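Juloldale: Harbor Nights pack – quick review

Played this most of Sunday so writing it up before I forget. Short version: decent, wait for a sale.

You get 20 outfits, 5 vehicle skins, one new district and a story chain that starts at the docks. The outfits are the best part. Long coats that move properly, a welder's mask I haven't taken off since. Vehicle skins are just recolors. The green one clips through the rear bumper on the Kuster van, which was already a bug in the base game, so no idea why they'd build on top of it.

Story chain is fine. You work for Daltel, a smuggler who never stops talking, and it goes where you think it goes. Third mission is great – rooftop chase in the rain, no checkpoints, took me ages. Last two feel rushed. Same warehouse twice, lights off the second time.
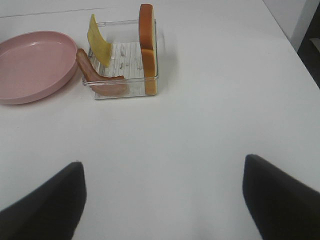 Load times into the new district are bad. Friend of mine, Pichit, is on a newer machine and gets in way before me, so I usualy spawn into a fight that's half over. Crashed on me twice near the ferry terminal. Autosave caught it both times, so ok.

Economy stuff: the fence pays 300 a crate now, and crates respawn if you leave the district and come back. Will be patched for sure. Grab it while you can.

Co-op works with three, not four, even tho the store page sort of hints at four. Read the small print.

Controller layout still can't be remapped. Still!

Score: 69. Would of gone higher if the ending had another week in the oven. If you already like Juloldale and want the coats, sure.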